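Liltulance Publishes Open Good-Practice Guide for Robots That Work Around Household Furniture

OPOKU, September 29, 2019 – Liltulance, the robotics practice group, today released the first full edition of its Good-Practice Guide for Household Handling, a free document for labs, small companies and schools that teach robot arms to deal with drawers, doors, shelves and the things people keep on them. We are thrilled to finally put it in people's hands!

The guide has 18 sections and can be read in an afternoon. It was written together with Orkine, which builds test setups for home robots, and the Tollano training workshop, where most of the draft rules were tried on everyday furniture before they went to print. Every rule in the guide was put to use in Tollano first, and quite a few came back with red ink all over them.

Safety rules for factory arms have been around for a long time, and they do their job well. Work around home-style furniture raises a different set of questions. How far should a drawer be open before the arm is allowed to reach past it? Who checks that the casters are locked? What gets written down when a run is stopped by hand, and by whom? Teams have been answering these questions on their own, each in their own way, and it has been very hard to compare notes.

The guide gives them a shared starting point. It asks teams to record the state of the furniture before each run, drawer by drawer, in plain words that a newcomer can follow. It sets a slow approach speed near handles and edges, to be agreed by the team and posted at the station. It also covers cables on the floor, the stop button and where the operator should stand while the arm is moving.

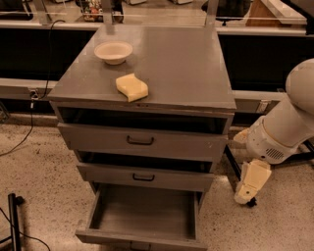 One of the liveliest discussions during drafting was over drawers that are left partly open. Early versions of the text told operators to close everything between runs, and the Tollano crew pushed back on that. Homes are full of half-open drawers, they argued, and a robot that only ever meets closed ones will learn very little about real kitchens and bedrooms. The final wording allows any starting position as long as it is logged and the arm has a clear path back to its rest position. We think the rule is much better for it – and a good deal easier to follow.

Soft and light objects get a section of their own. Sponges, cloths and small dishes look harmless, but they slide, tip and get squeezed out of shape, and a log that says only "object moved" is no use to anyone later. The guide offers a short list of terms for these cases and a one-page form that can be filled in at the station with a pencil.

To go with the release, Liltulance is sending 100 printed copies to technical schools and community workshops, free of charge. Five of those schools will also take part in a review round in November, when students and instructors will mark up the text and send back anything they found unclear, too strict or missing. Their notes will feed straight into the next edition. We can't wait to read them.

The guide is voluntary. It does not replace local safety law or the manual that comes with a robot, and where the two say something stricter, they come first. Section 5 explains how to use the guide next to existing shop rules.

Teams are welcome to copy, translate and adapt the text for their own stations, provided that changes are marked. Printed copies can be requested from the Liltulance office in Opoku while supplies last.

About Liltulance
Liltulance brings together people who build, teach and work with robots to write practical, readable guidance. All of its guides are free to use.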